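Fusterine
Open positions: Bench Preparation Assistant (2 posts, part-time)
Location: Malliscombe workshop, ground floor

Fusterine prepares and maintains work surfaces and small-item storage for shared benches. We are hiring two assistants for the Malliscombe workshop. The posts report to Maite Cabello.

Duties

Clear tabletops between sessions. Crumbs, flecks and packing debris are brushed toward the middle of the table, collected and discarded. Wood surfaces are then wiped along the grain.

Sort small items into divided wire baskets. Power banks are stored upright. Cables are coiled before storage. Packaged items stay in their packaging.

Return plastic cases to the rear of the table with the latch closed.

Check basket hooks and rail fixings at the start of each shift and tighten where needed. Empty baskets stay on their hooks.

Record missing or damaged items on the bench sheet. The current stock list has over 3000 entries, most of them smaller than a hand.

Requirements

Able to stand for most of a shift and to lift 10 kg.
Good color vision. Several benches have patterned walls, and items close in color to the background are easy to miss.
Legible handwriting.
Previous work in stockrooms, kitting or cleaning is useful. Training is given on site.

Hours and pay

Shifts start at 9 a.m. and run four hours, five days a week. Pay is hourly, at the Fusterine grade 2 rate. Gloves and brushes are supplied. Closed shoes are required and are not supplied. The nearest bus stop is Fladlow; parking at the building is limited to deliveries.

Work area

Each bench has a wood tabletop, walls on three sides and aluminum rails that carry the baskets. Assistants are assigned to one bench for the first month and rotate after that.
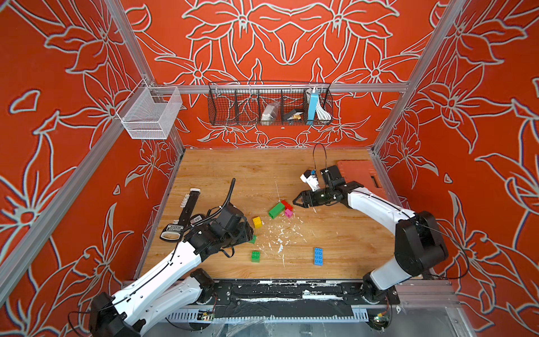

Bench with floral walls, Malliscombe. Four-compartment basket on the back rail; debris at the middle of the table.

How to apply

Send a one-page résumé and your available start date to Telmo Arrieta at the Malliscombe office. Mark the envelope or subject line "Bench Preparation." Applications close at the end of January. Shortlisted applicants will be asked to complete a short paid sorting trial on a Monday morning.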